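**Paired-grip demonstration** is a method for collecting training data for robot manipulation in which a person works with two hand-held grippers, one in each hand, and a camera on each gripper records what its jaws are doing. No robot arm is present during collection. The recordings are later used to train a policy that runs on a two-armed robot fitted with jaws of the same shape.

The method was described by Tamara Zamfir and Jenő Kozma in a technical report issued by Coleteck, dated 26 April 2023. It was developed from Usuga, an earlier single-gripper procedure by the same authors.

## Background

Demonstrations for two-armed robots were first gathered at Coleteck by teleoperation, with the operator moving a pair of leader arms and the robot copying them. This gave exact joint positions but was slow, and it tied every recording to the laboratory. Usuga moved collection out of the laboratory but could not cover tasks in which one object is held while another is handled. Zamfir and Kozma added the second gripper to cover these tasks.

## Method

### Recording

Each gripper carries a wide-angle camera that looks forward over the jaws. Jaw opening is measured from the images. The path of each gripper through space is estimated from its own video together with inertial readings, and the two paths are then placed in one coordinate system by matching background features seen by both cameras. A cluttered room is preferred for this step, as bare walls give few features to match.

Operators are asked to close the jaws fully on an object before lifting it, and to keep the other gripper within view for part of each episode. Sorting small goods around a basket is one of the standard tasks.
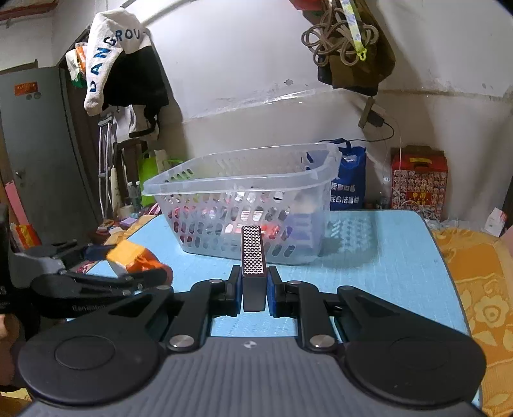

### Filtering

An episode is dropped if either path is lost for more than 11 consecutive video samples, or if the estimated distance between the grippers changes faster than an arm could move. The first version of the data set, named Asa, held 3708 episodes. Filtering removed 289 of them, most for lost tracking during fast turns of the wrist.

### Training

The policy takes the two camera views and the current jaw openings as input. It predicts a short sequence of relative motions for both arms. Relative motions are used so that the policy does not depend on where the robot base stands.

## Results

Zamfir and Kozma compared policies trained on the full filtered set with policies trained on a random subset of 2000 episodes. The larger set gave better results on tasks with narrow or stiff objects, where a small error in jaw angle causes a slip. On soft packets the two policies performed alike. A follow-up test on the Okico two-armed platform reproduced the result for stiff objects - the soft-packet tasks were not repeated.

## Limitations

The grippers record no contact force, so the policy cannot learn how hard to squeeze except through jaw opening. Motions that are easy for a human wrist may lie outside the reach of a given arm, and such episodes are found only when they are replayed in simulation. Alignment of the two paths also becomes less accurate when the cameras face away from each other for long periods.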